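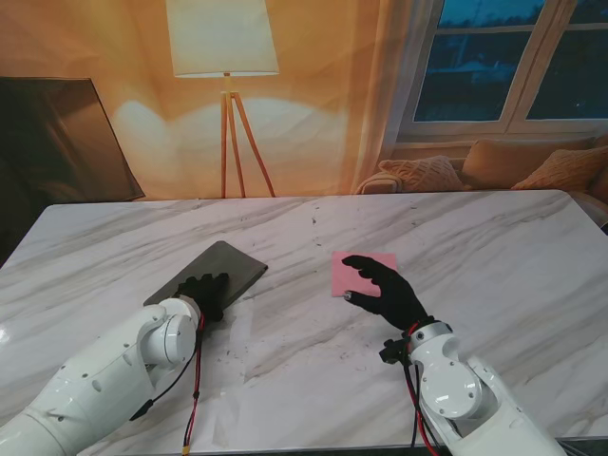 The marble-patterned table with a tablet and a square of pink paper on it, and the printed living room behind.

Small-room display to stay in Barnelberg until February

A display on working at home in a small room will stay open in Barnelberg until the end of February, the furnishing shop Holst has said. It had been due to close in January.

The display is on the upper floor of the shop and goes by the name Skanel. It deals with one question, which is how to fit a place to work into a living room that has to go on being a living room in the evening. Entry is free and there is no need to book.

Holst said that 300 people had signed the visitors' book in the first month. The shop had printed 200 copies of the leaflet that goes with the display and ran out before the month was over. More have been ordered and should be at the front desk next week.

The main part of Skanel is a white table with a soft grey marble pattern. A large printed backdrop stands beyond it and shows a living room in orange and amber light. It has a tan sofa with three cushions, one of them knitted and one orange, under a white-framed window. The sky outside the panes is dark blue. A floor lamp with a white drum shade on a wooden tripod is also part of the print.

Holst said it had chosen a printed room over real furniture to save floor space and to keep attention on the table. Several visitors have asked to buy the sofa. The shop does not stock it, and a card saying so has now been put up at the top of the stairs.

The table is kept to a few things at a time. The leaflet suggests that anyone working in a shared room should pick out what they use every day and find a home elsewhere for the rest. Its own list is short: a tablet or laptop, something to write on and a drink. Chargers, post and spare pens are to go in a box that can be lifted away in one go when the day is over.

Sticky notes get a page to themselves. The leaflet recommends keeping to one colour and writing one job on each, then throwing the note away when the job is done. Notes that have been on the table for more than a week should be copied into a diary or dropped. Several comments in the visitors' book disagree with this. One visitor wrote that a note in a diary was a note lost, and another asked what was wrong with the fridge door.

The pale tabletop has also drawn comments. Some visitors liked the way it brightened a corner, while others wrote that every mark would show. Holst said that small specks and smudges do show on a light surface and that people with young children might prefer a darker one. It added that a table used for both work and meals would pick up some wear wherever things were put down most often, and that a desk mat was the cheapest answer. The leaflet gives the same advice and says a mat should be big enough to take a tablet and both forearms.

Screens and panels are covered in the second half of the leaflet. It says that a soft-faced panel can help to mark off a working corner from the rest of the room, and can be put away behind a sofa or a wardrobe at night. Readers are told to measure the gap before they buy and to look at the edges and the underside as well as the front, as these are the parts that get knocked when a panel is moved every day. 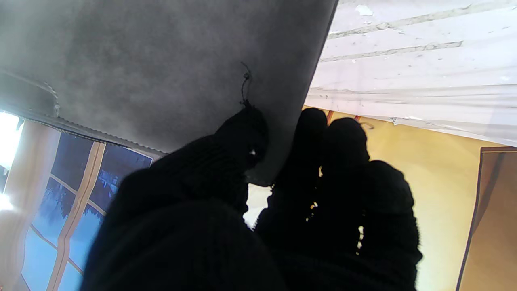 A grey panel seen from below, with a strip of corrugated trim at its border and a short loop of black thread.

The leaflet has a few lines on small repairs too. A loose thread should be snipped and never pulled. Trim that has come away at a bend can often be pressed back by hand, and clips should be checked before a panel is carried up or down stairs. Soft grey surfaces hide dust well, it says, and so should be brushed by the calendar and not when they look dirty.

Holst will hold 4 short talks in the display while it remains open. The first is on lighting a desk after dark and the second on cables. The third will look at sharing one table between two people who work different hours, and the last is on what to do with paper. Each starts at 2 pm and lasts under an hour. Seats are limited and will be given out at the front desk on the day.

There has been interest from outside the town as well. A furnishing shop in Sorkholm has asked to take the display when it closes in Barnelberg. Holst said the two shops had agreed in principle but still had to settle how the backdrop would be moved, as it does not fold and is too wide for the shop's own van. If it cannot be carried safely, a second copy may be printed for Sorkholm and the first kept in store.

The table would go to Sorkholm in either case. Visitors there would get the same leaflet, with the page on sticky notes rewritten to take in some of the replies from the visitors' book. The fridge door is expected to be mentioned.

Skanel can be seen during normal shop hours. There is a lift to the upper floor from the side entrance, and pushchairs can be left by the stairs. The visitors' book is on a stand next to the lift.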